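Publications > Wurkance Lab > Preprints > Full text
Filed under: Manipulation, Simulation, Learning from Demonstration

4.2 Block collection under mixed lighting

The second task family uses small colored blocks on a tabletop. Each episode starts from a sampled layout, and the policy receives one view from the gripper and two from fixed positions in the room. All rendering was done in Solix with shadows left on, since the baseline in Section 3 had been trained without them.

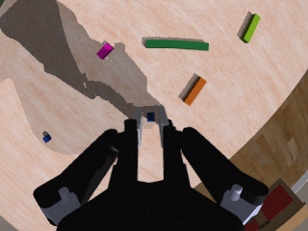
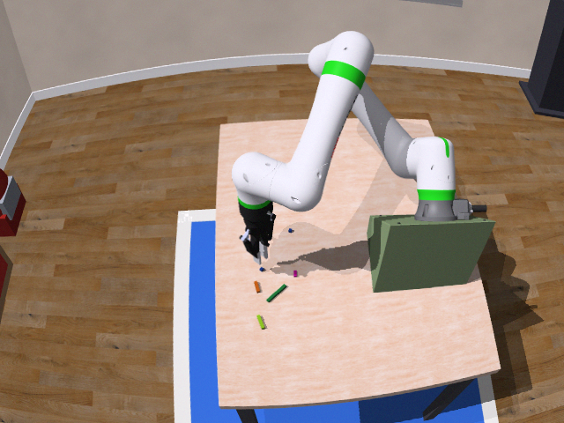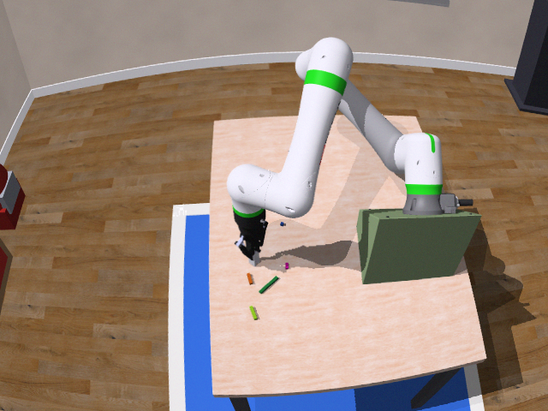 Figure 3. Simulated views from the block task, with the black gripper over the table.

The layout sampler draws a position and a yaw angle for every block and rejects any draw in which two blocks overlap. It does not reject layouts in which a block falls under the shadow of the arm. Early runs with Cruzado, our previous sampler, placed the blocks on a jittered grid, and policies trained on those layouts learned the grid. Removing the grid lowered training success and raised success on held-out layouts. We kept the change for every result reported below.

We collected 171 demonstrations by teleoperation in October. An operator could discard an episode before saving it but could not edit one afterward. Discarded episodes were logged with a short text reason. The most common reason was a grasp that closed on a corner of a block and pushed it away. Episodes were resampled to a fixed rate, and idle steps at the beginning were trimmed using a threshold on joint speed. Idle steps in the middle of an episode were left in place – operators tend to pause just before closing the fingers, and a policy trained without these pauses closed too early.

The policy, Ato, encodes each view separately and joins the features before the action head. Weights are not shared between the gripper encoder and the encoders for the room views. Sharing them saved memory but made the policy less accurate in the last part of the approach, where the gripper view changes quickly and the room views hardly change. Actions are predicted in short chunks, and only the first half of each chunk is carried out before the next prediction.

4.3 Effect of the shadow term

To test how far the policy relies on shading, we rendered the same evaluation layouts with the light source moved to 25 positions and repeated each rollout with three random seeds. A rollout counts as a success if the target block is lifted clear of the table and held until the time limit. Blocks that are lifted and then dropped count as failures, as do rollouts in which a different block is moved first.

Policies trained under one light position failed mostly on dark blocks. In many of these rollouts the gripper came down beside the target, at the border of a shaded area, and closed on nothing. Bright blocks were less affected. Training with varied light positions removed most of this gap, at the cost of slower learning in the first part of training. Adding color noise to the images did not have the same effect – it made the policy less certain about which block to pick and left the position error as it was.

We also tried masking the arm's shadow out of the room views with a mask computed from the simulator state. Results improved slightly in simulation, but the method needs an exact light position at test time, and we did not pursue it. Sebastião Lopes suggested predicting the mask from the joint angles instead. That variant is described in Appendix B together with its training settings.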